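Community news | Meetups

17 September 2019
By Kerttu Ikonen

Registration is open for the autumn meeting of the Drarau database group

After a quiet summer we are glad to say that the Drarau group will meet again this autumn. The subject of the evening is schema migrations: how to change the tables under a running application without asking the users to go home first. Many members asked for this subject after our July meeting, where the discussion about it continued until the doors were closed.

There will be 2 talks. Tùng Thái works with the ordering system at Nordin, and he will show how his team moved a large customer table from one layout to another in small steps. He promised to bring the scripts, also the ones which failed. After him Eluned Dafis will speak about testing a migration against a copy of the real data, and how to remove personal details from such a copy before developers receive it. Both talks are in English and the slides will be sent to the mailing list.

Between the talks we have a break with tea and sandwiches, which Pultard has kindly offered to pay for. If you can't eat something, please write it in the registration form and not in an email to me, as I lose such emails easily. 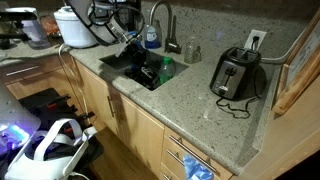
Do I need to bring my own laptop?

Only if you want to stay for the practice hour after the second talk. For the talks themselves a notebook or nothing at all is enough. For the practice hour please install PostgreSQL at home, together with the sample database of 1,000 rows that Callum Crabtree has put in the group's repository. The wireless network in the building is slow when everybody downloads at the same time.

The practice hour is done in groups of 5. Each group receives a small application with a badly planned table and has to repair it while the application continues to write. Callum will walk between the groups and help. Beginners are welcome, but you should already know how to write a simple join.

We are also looking for speakers for the next meetings. A short talk is fine, and it doesn't need to be about PostgreSQL. Elfriede Wegener collects the proposals and is happy to read a first draft of your slides. The doors close at 9 in the evening, so please help us to put the chairs back in time.

Recent items
Notes from the July meeting: indexes that we did not need
Skirnent moves its job queue to Kotlin
Call for talks: backup and restore stories
How to join the mailing list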